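Jorstead open house: what I'd budget for, and what I wouldn't

Posted August 17, 2023 in Shop Visits

I went to the Jorstead open house because our general manager, Marleny Tello, has a line in next year's capital plan that reads "robot cell (1)" with a blank where the price goes. We run a rental warehouse for catering equipment. Everything that comes back has to be sorted into bins before it goes out again, and the sorting is slow and hard to staff. Marleny wanted a number by January. I said I'd go look, and that I wasn't promising a number.

Registration was at the back door, next to the loading dock. Coffee was fine. The first forty minutes were slides, and I'll spare you those except for one chart that showed payback in 18 months. I asked what wage it assumed and whether it included the person who stands nearby when the thing stops. The presenter said it was "a blended figure." I wrote that down and put a box around it.

After that we were let out onto the floor in groups. Ours had 12 people in it, mostly from food packing, plus two men from Valderrama who make shelving and had the same questions I did, only louder.

The stop I cared about was the kitchen utensil bench. It has two grippers over a plain wooden tabletop, with spoons and other tools of the sort we get back by the crate. I'll give Jorstead credit for picking awkward things. A clear plastic container is hard for a camera, and a deep black spoon doesn't sit the way a box does. Most vendors show you boxes. 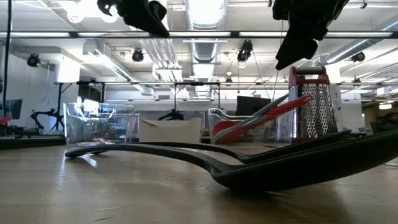 The utensil bench, with both grippers above the grater and the containers.

Dayana Cuervo ran the bench and was the most useful person I met all day. She answered what she was asked. When I wanted to know about throughput, she said they don't quote one for mixed utensils and wouldn't until they'd seen a customer's own items. I believe that. It also means the payback chart from the morning has nothing under it for a business like ours, and I'd have liked to hear it from the stage.

What I did get from her was a list of the things that aren't in the base quote:

Grippers. The arms are priced with one standard pair of fingers. Spares and anything shaped for your own product are extra.
Cameras and mounts.
Monitors, the frame, and all the cabling.
Integration with your stock system. Ours is Isell, and she hadn't connected to it before. Assume we pay for the learning.
Training, two operators included. We have three shifts.
Service after the first year.

The last one bothers me most. The sample contract has a response time in it, but the clock starts when they "acknowledge" a ticket. Anybody who has bought a dishwasher on those terms knows what that's worth.

I also asked about floor space. The cell drawing in the handout covers 200 square feet, and that's the machine area only. It doesn't show where the full carts wait or where the empties go. In our building that would cost us the whole repair corner, and repair makes money.

There was a second exhibitor, Zokden, renting cells by the month with up to 7 hours of remote support included. The monthly rate wasn't on the sheet. You fill in a form and somebody calls you. I filled in the form. If the rate is sane, a rental is the only version of this I could defend to Marleny right now, mainly for the right to send it back.

So for the plan, my suggestion is to take "robot cell (1)" out of capital and put a trial in operating expense. Ship Jorstead two crates of our real returns, the bent ones and the stuck-together ones included, and get the results in writing before we discuss a purchase. Dayana said they do paid trials and that the fee comes off the purchase price if you buy. I've asked for that in writing too -- the slides didn't mention it.

Parking was free. Lunch was sandwiches, and they ran out before the second group came back in.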